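The Long Way to Karnusby: A Survival Drama That Trusts Its Boat

Movie review, posted Wednesday, January 17, 2024 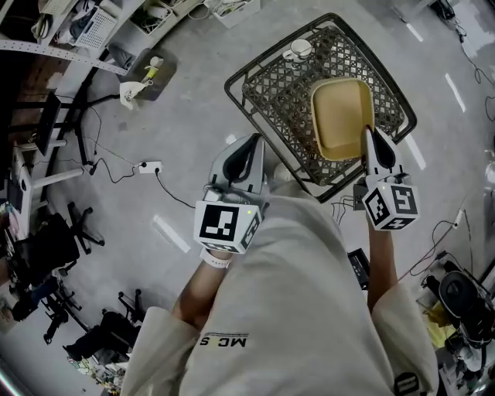

Anastasia Raptis wrote in after the first version of this review went up to say that I had been too easy on the ending, and that anyone who has read the book will feel shortchanged by the last ten minutes. She may be right. I have since read the book, and I have added a few paragraphs on it further down. The rest of the review stands mostly as it was.

The Long Way to Karnusby is based on the 2,962 miles that a delivery skipper named Vrettos sailed with a broken mast and one crew member, a nineteen-year-old who had signed on two days before they left. The film runs 118 minutes. Most of it takes place on the boat, a tired 40-foot sloop called the Drarer, and there are only four speaking parts of any size.

The setup is quick. Vrettos owes money to the yard in Prukumcombe and takes a late-season delivery that other skippers have turned down. The owner wants the boat in Karnusby before winter. The crew member, Wren, wants sea miles for her license and lies about how many she already has. They leave on a gray morning and by the twenty-minute mark the mast is gone.

I liked how the film handles that. There is no big wave rising up behind them in slow motion. A fitting lets go at night, in weather that is bad but nothing special, and the rig comes down in a few seconds. You hear it more than you see it. Then there is a long stretch, close to ten minutes, in which the two of them cut away the wreckage before it can punch a hole in the hull. I have sailed a little, on lakes, and I don't know enough to say whether every step is right. It looked like hard work done by cold people.

After that it becomes a movie about arithmetic. How much water is in the tanks, how far they can get each day under a scrap of sail, how many cans are left in the locker. Vrettos keeps a running tally in pencil on the inside of a cabinet door. The camera goes back to that door many times, and by the middle of the film I was reading it before the characters did.

Orestis Nikolaidis directs, and this is his second feature. His first was a small family drama I found slow. He is better here, maybe due to having a story that moves along a line on a chart. He shot on a real boat for the deck material and a tilting set for the cabin, and I could tell the two apart only once, in a scene where the light through the hatch doesn't match the sky outside.

The two leads carry it. The part of Vrettos could easily have been a gruff old salt, and there is some of that in the first act, including a speech about the sea that should have been cut. Once things go wrong he gets quieter and more interesting. He makes a bad navigational call around day 30 and hides it from Wren for two scenes, and the actor plays that with almost no dialogue. Wren is the better role. She starts out scared of being found out and ends up knowing the boat better than he does. The change is slow enough that I believed it.

The shore scenes are weaker. We keep cutting back to Vrettos's sister in Prukumcombe, who calls the coast guard, then the owner, then the coast guard again. The idea is to show how long the days are for her too, but the scenes repeat the same information. There is a subplot about the insurance on the boat that goes nowhere at all. I would guess there are 15 minutes of this and the film could lose ten of them.

The music is also a problem. For the first hour there is hardly any, and the creaks and slaps of the boat do the job well. Then in the second half a string section arrives and tells you how to feel about each sunset. It is loud in the theater. I would like to see a cut without it.

On the ending, and skip this part if you want to go in fresh. The book covers 58 days at sea and then spends several chapters on what came after: the hearing, the argument over who was paid what, and the fact that skipper and crew did not speak again for years. The movie stops at the dock. There is a hug, a blanket, a card with a few lines of text, and the credits. When I first saw it I thought that was a fair place to stop, given that the story had been about getting there. Having read those chapters, I see what Raptis means. The hearing is where Wren's lie about her sea miles comes out, and without it the movie sets up something in the first ten minutes that it never pays off.

I still don't think it sinks the film. People who haven't read the book probably won't miss the hearing, though a few may wonder what happened to the license business.

A note on the rating and on who might want to see it. There is one injury to a hand that is hard to watch, some swearing, and a scene with a seabird that will upset younger kids. My twelve-year-old was fine with it and asked a lot of questions about fresh water on the drive home. If you get motion sick at the movies, sit toward the back. The deck scenes are handheld, and the horizon goes up and down for a good part of two hours.

If you are choosing between this and the book, I would see the film first. The paperback is 332 pages and reads fast until the legal part. It has a map in the front, which the movie could have used, as I lost track of where they were at least twice.

Good: the dismasting, the pencil tally, both leads, the sound in the first hour.

Not so good: the sister's phone calls, the strings, the speech, and a final scene that comes too soon.

Three and a half stars out of five. I had it at four before I read the book. It is playing in wide release now and the matinee was about half full when I went.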